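How to fold T-shirts straight from the basket

Last reviewed April 2026

These instructions cover a plain short-sleeved T-shirt that has come out of the wash, dried and been dropped in a heap with everything else. Most folding guides begin with a shirt already lying flat, face down, sleeves out. Getting it to that point is the slower half of the job, so the first part of this page deals with it properly. If you only want the folds, go to step 4.

I learnt the method from Zeyu Shi when we both worked in the laundry room at the Prestthorpe hostel, where a full changeover meant some 200 shirts and towels. It suits a household just as well. With practice a shirt takes about as long as it takes to read this sentence twice.

What you need

A flat surface at hip height. A table is best. A bed will do, but it is soft and you will find the cloth drags when you try to smooth it.

Something on the surface, if it is slippery. A thin mat, a towel or an old blanket stops the shirt sliding off as you pull at the far side. Pick one in a colour that differs from most of your shirts, so the edges show up.

Clean, dry hands. Hand cream marks cotton.

A folding board is optional. I cut mine from stiff card, 42 cm by 25 cm, and still use it for shirts that are going on open shelves, where uneven edges show. For drawers I don't bother.

Step 1. Take one shirt out and put it down

Lift a single shirt from the heap and lay it on the surface as it comes. Don't shake it yet. Shaking a shirt that is half inside out only twists the sleeves tighter, and you end up going in after them.

Let go of it completely and look for anything you recognise: a hem, a sleeve end, the neck. On a plain shirt with no print this can take a moment, as the front, back and inside all look much the same. 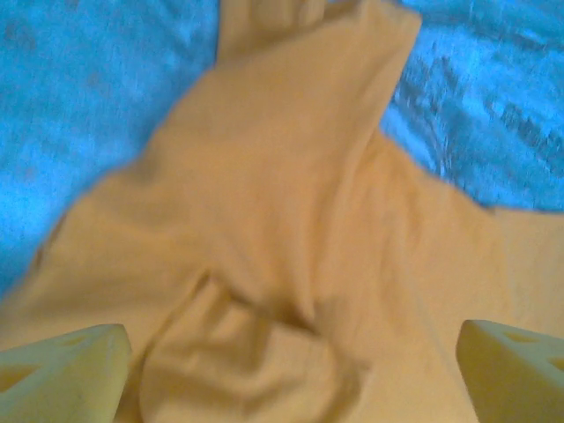
If nothing is obvious, run a finger along any edge you can reach. A hem is a long, even line of stitching. A sleeve end is stitched in the same way but closes into a small loop. The neckband is thicker than either and has more stretch to it. Once you have followed an edge for a hand's width you will know which of the three it is.

Thick lumps are nearly always a sleeve that has been pulled inside, or a corner of the hem rolled up in the body. Leave them for now. They come out by themselves once you have the neck.

Step 2. Find the neck

Everything else on the shirt can be worked out from the neckband. It tells you which end is the top, and the label tells you which side is the back.

Turn the heap over with the flat of your hand until the ribbing comes to the top. Put two fingers inside the opening and spread them. If there is a label in the collar, that is the middle of the back. Shirts with a printed size instead of a sewn label have it in the same spot. If the label is standing on the outside of the shirt, the shirt is inside out and you need to turn it now, by reaching up through the hem, taking hold of both shoulders and drawing them down towards you.

Some makers put the care label in the side seam, low down on the left as worn. The old Senex work shirts we had were like this, and caught people out. With no label at the neck, go by the shape: the front of the neckline dips lower than the back.
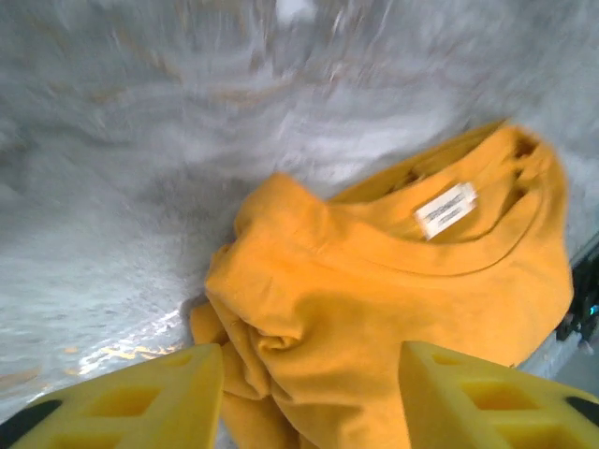 Take hold of the shirt at the shoulder seams, one in each hand, a few centimetres out from the neckband. Do not pick it up by the ribbing itself. It stretches, and a neck that has been stretched every week for a year will not sit flat again.

Step 3. Lay it out

Lift the shirt clear of the table and give it one firm flick downwards. The body should drop open. Any sleeve still caught inside can be pushed through with a finger.

Lower it so the hem touches the surface first, then the rest, with the front facing down and the neck away from you. Smooth from the middle towards the sides with the edge of your hand. Work on the back panel first, then pull each sleeve straight.

Check the side seams. On most shirts they should run down the outer edges. If they have wandered round to the back, the shirt has twisted in the wash -- cheap tubular shirts do this and have no side seams at all -- and you should fold by the shape it has now. Tugging it straight doesn't last.

Step 4. Fold the sides

Picture a line running down from the middle of each shoulder to the hem. Fold the right side in along its line, then turn the sleeve back on itself so that it lies along the fold and does not stick out past it. Do the same on the left.

You should now have a long strip, the same width from top to bottom. If it is wider at the hem, open one side and fold it again a little further in. If you are using a board, place it just below the neckband before you start and fold the sides over it. Slide it out before step 5.

Step 5. Fold up

For a shelf: bring the hem up to just short of the neckband, then fold in half once more. Turn the shirt over so the front faces up.

For a drawer: bring the hem up as above, then fold in thirds. The finished shirt should be able to stand on its edge. Put it in with the rounded fold uppermost, and you can see every shirt without lifting any of them. Ten centimetres is a good height to aim for in a shallow drawer. The Rerau chest at home has a top drawer that needs slightly less, so I fold in quarters for that one.

Common problems

The shirt won't stand up. The folds are too loose. Press the air out with your forearm before the last fold.

The sleeves make a bump in the middle. They are overlapping. Turn each one back a little more sharply at step 4.

There is a hard crease across the chest. The shirt was left bunched up for too long after drying. Dampen the crease lightly, smooth it by hand and leave the shirt flat for ten minutes before you fold it.

Long-sleeved shirts. Follow the same steps, but at step 4 fold the sleeve down along the strip, with the cuff pointing towards the hem.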